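Saying no by email

8 Jan 2021

My resolution last year was to become a better delegator. I delegated that to September, and September did nothing with it. So this year I picked something smaller: I will answer work email twice a day, and I will say no in fewer than 2 paragraphs.

I got the idea from Adom Asante, my manager back at Rallance, who could turn down a project in one line and leave you feeling you'd been promoted. My own refusals ran to 200 words, most of them "unfortunately," and usually ended with me agreeing to do the thing.

Last night I went through my sent folder. I had 253 replies containing the phrase "happy to help." I was happy to help with maybe four of them.

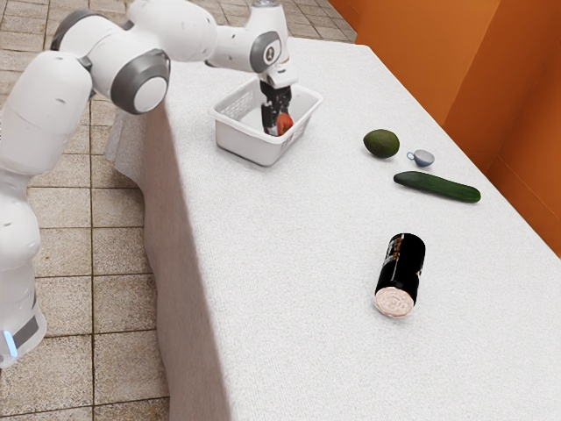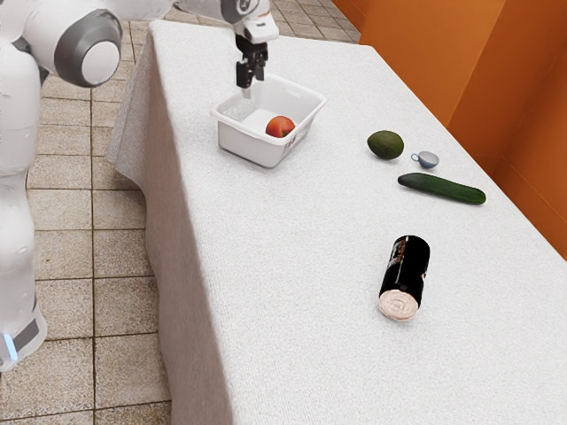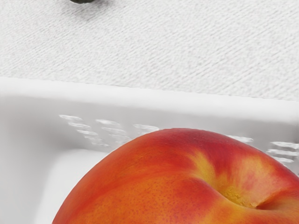 Rendered scenes: two with the robot arm over the table, one close on the fruit in its basket.

So, the method. I write the no first, then the thank you, and then I delete whatever I typed after that (it is always an offer to "hop on a quick call"). If I still feel guilty after lunch, I'm allowed to feel guilty until dinner.

First test was this morning. A nice person at Bensaid wanted me on a panel about productivity. I wrote back, "Thanks for asking, but I can't take this on." She replied within a minute to say no problem, they had a long list.

I've been thinking about that list all day.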